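Amum – Manual de Utilização e Conservação de Têxteis de Quarto
Alojamento Kuscombe
Revisão de 22 de novembro de 2025

4. Dobragem de toalhas sobre a cama

4.1 Âmbito
A presente secção aplica-se às toalhas da linha Clisus, referência 408, quando dobradas no próprio quarto. As toalhas encaminhadas para a rouparia central seguem o disposto na secção 6.

4.2 Preparação
1. Estender o lençol de baixo e alisar os vincos maiores com a palma da mão.
2. Confirmar que a toalha se encontra completamente seca. As peças húmidas devem regressar à secagem.
3. Sacudir a toalha uma vez, afastada da cama.

CUIDADO: Não dobrar toalhas novas de cor intensa sobre lençóis claros antes da primeira lavagem em separado. Existe risco de transferência de cor.

4.3 Dobragem
1. Pousar a toalha sobre o lençol, com a etiqueta voltada para baixo.
2. Localizar uma extremidade livre e levantá-la pela orla, sem puxar fios soltos.
3. Conduzir a extremidade até ao lado oposto e fazer coincidir os cantos.
4. Alisar do centro para fora. Se permanecer uma prega diagonal, abrir a toalha e repetir o passo anterior.
5. Dobrar novamente ao meio, até obter uma largura de 30 cm.

Nota: Nas peças de superfície felpuda, as camadas tendem a aderir entre si. Convém separá-las na orla antes de levantar.

Toalha cor de laranja-ferrugem sobre lençol azul-claro estampado, com uma aba de tecido levantada: 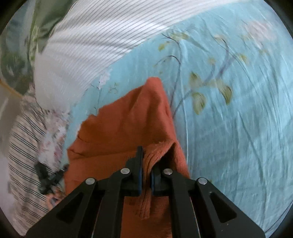
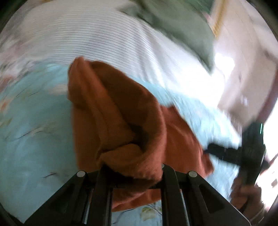

4.4 Verificação e arrumação
1. Verificar as orlas. As peças com desfiamento acentuado são retiradas de serviço e registadas na ficha Grabowska, modelo 933.
2. Empilhar as toalhas com a dobra voltada para a frente da prateleira.
3. Alisar de novo o lençol e remover eventuais fibras com um pano seco.

CUIDADO: Não utilizar rolos adesivos sobre lençóis estampados.

A contagem geral das existências realiza-se em abril, nos termos da secção 9.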